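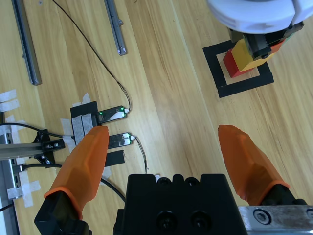 Stacking is not tidying: what a block in a square says about robot chores

Tuesday, May 20, 2025

The question I am asked most often by people outside the trade is when a machine will unload the dishwasher. The question I am asked most often by people inside it is whether a particular arm can kit parts at a particular bench. Both deserve the same answer, and the answer depends on what we are prepared to accept as evidence.

Much of the evidence on offer is of one type. A few toy blocks, a square of black tape, an arm with a two-finger gripper, and an instruction to build a stack inside the square. I have no quarrel with the task. It contains a grasp, a transfer, a placement with a tolerance, and a second and third placement whose tolerance depends on the first. An error of a few millimetres in the bottom block is carried upward. Anyone who has programmed a palletiser will recognise the problem at a smaller scale.

My quarrel is with the step from there to the kitchen.

Consider what the block task leaves out. A block has flat, parallel faces, and a parallel gripper closes on flat, parallel faces better than on anything else. It does not deform. It has no contents to spill. Its colour separates it from the bench, so segmentation is close to free. The goal is marked on the work surface in high contrast. If the stack falls, nothing is broken and the trial is reset.

A dishwasher rack removes every one of those conditions. Glass is transparent, cutlery is reflective and tangled, bowls nest and stick. The target is a cupboard whose layout lives in the heads of the people who use it. A dropped item ends the job and starts a worse one.

The shop floor sits between the two. At the Stukthorpe plant, where I worked on a trial last November, the candidate job was moving moulded housings from a tray to a fixture. The Zoma cell we had on loan completed 500 cycles with 14 faults. On paper this is a respectable figure. In practice each fault needed a person to walk over, clear the jam and restart the program, and the person had been reassigned to another line on the assumption that the cell would look after itself. The labour saved was smaller than the labour interrupted. The cell went back.

I do not regard that as a failure of the arm. The gripper closed where it was told to close. The faults came from trays loaded a little askew, from flash left on the mouldings, and from one batch in a darker resin that the vision system had not been tuned for. A human operator deals with all three without noticing. Chores, at home or at work, consist largely of this sort of variation, and very little of the motion that gets demonstrated.

For this reason I would like to see results reported differently. A success rate over 100 attempts from a fixed start tells me about repeatability. It tells me almost nothing about recovery. The more useful numbers would be the mean time between human interventions, the mean duration of each intervention, and the range of starting conditions over which both were measured. A household robot that needs help once in 1000 actions sounds excellent until one tallies the actions in clearing a table after a family dinner, then wiping it, then sweeping under it.

There has been real progress and it should be acknowledged. Learned policies now cope with shifts in position that would have stopped a taught program outright. Two arms can share a bench without elaborate interlocks. Cameras have moved to the wrist, where they view the part at close range and see less of the clutter. Each of these matters for factory work in particular, where the set of objects is bounded and the lighting can be controlled. I expect tray-to-fixture jobs like the one at Stukthorpe to become routine well before anything similar happens in a laundry.

The block stack remains a fair entry test. A system that cannot put red, yellow and green in a column on a marked square has no business near a shelf of glassware. Passing it qualifies a system for the next test, which should involve something soft, something shiny and something in the wrong place.
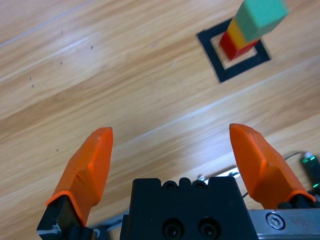
Bagheri objects that this standard is too severe, and that no apprentice would be judged by it either. On this view a machine that does one narrow job under supervision is already doing a chore, and the supervision will thin out as the hours accumulate. Plenberg, on the same reasoning, leaves its cells in place through the bad months and treats every stoppage as training material.

I accept the point about apprentices up to a limit. An apprentice who jams the fixture can usually clear it, and can say what went wrong. Until the machine manages the first of those, the supervision belongs in the price, and I would want to see it written on the quote.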